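Okport Community Hall - Kitchen and Tableware Group
Minutes of the December meeting

Present: Boris Mladenović (chair), Zodwa Venter, Vesna Gashi, Siv Nyberg (minutes)
Apology: Kalliopi Shehu
The meeting was opened at 6.35 pm in the small meeting room.

1. Minutes of the last meeting
The minutes were read and accepted with one correction. Under item 4 it was written that the long tablecloths go to the Vidmar laundry every month. Zodwa pointed out that they go after each hire. Siv has corrected the copy in the folder.

2. Money
Boris reported that the grant of $3,000 for the kitchen has been received and must be spent before the end of the financial year. From the ordinary account, $604 was paid to Durnano for the new shelf brackets and the repair of the cupboard door under the sink. Vesna asked if the repair has a guarantee. Boris believes it is twelve months but he will look at the invoice.
It was agreed that the grant is used first for drinking glasses and storage, and what remains goes to the urn.

3. Cupboards
Vesna has emptied the tall cupboard beside the fridge and washed the shelves. Several lids were found that belong to no pot. They will stay in a box on the bench until the next meeting, and after that they are thrown out.
Zodwa asked that the good platters are not stacked under the baking trays. Two of them are chipped already. There was a discussion of where the trays can go instead. Boris suggested the space above the oven, but Vesna cannot reach it and neither can most people who hire the hall. The trays will stand upright next to the chopping boards for now.
The labels on the drawers are coming off. Siv will make new ones in bigger letters.

4. Glasses
This item took the most time. Many glass wine glasses were broken during the year, mostly on the terrace, and the hirers do not always tell us. Kalliopi had sent a written note, which was read aloud. She is in favour of coloured plastic for everything outside and wishes to keep the real glasses for dinners in the hall.
Vesna has used plastic ones at home and finds them good enough, but she says they get scratches quickly if they are put away one inside another. Zodwa agreed with this and thought the colours are an advantage, as people remember which glass is theirs and do not take a new one each time. Boris would prefer clear ones. He was alone in this opinion and did not ask for a vote.
Decided: coloured plastic wine glasses for outdoor use. Zodwa will ask Dudilach for a price, including delivery to Okport.

5. How the glasses are stored
Two holders were considered, a wooden rack and a wire holder. Siv prefers the rack with the wooden rails, because it can stand against the wall and leaves the front of the bench free. Vesna spoke for the gold wire holder. She finds it pretty and would like it on the table when there is a reception. Boris is worried that the scrolls will be difficult to dust.
The question of upright or upside down was also raised. Zodwa's view is that a glass kept with the bowl down stays cleaner inside. The others agreed, and it will be written on the cupboard door.
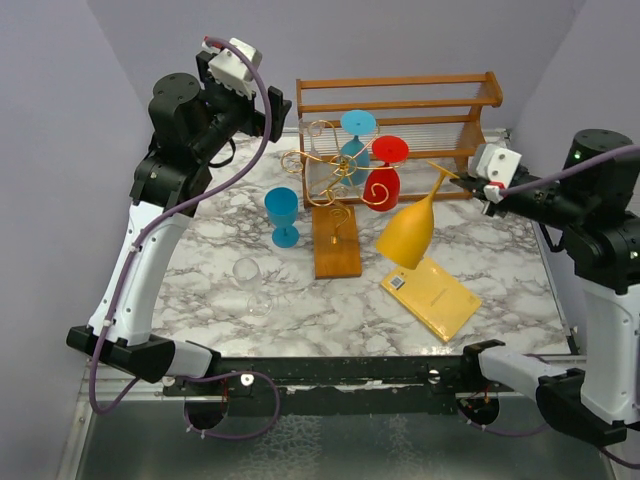 Item 5: coloured plastic wine glasses with the wooden rack and the gold wire holder.

Decided: the rack is for daily use in the kitchen. The wire holder is kept for receptions and goes back in its own box afterwards. Vesna is responsible for the box.

6. Tea towels
There are too few again. Hirers will be asked to bring their own, and Siv will add a line about it in the hire form.

7. Other business
Zodwa mentioned that the kitchen tap must be turned very hard to close. Boris will change the washer himself - if this does not help, a plumber is called.
Vesna asked whether the kitchen could have a second hook for aprons. Agreed.

Actions
Boris: guarantee on the Durnano invoice, tap, apron hook
Zodwa: price from Dudilach
Vesna: box for the wire holder, lids
Siv: drawer labels, sign for the cupboard door, hire form, copy of these minutes to Kalliopi

The meeting was closed at 7.50 pm. The date of the next meeting will be sent by email.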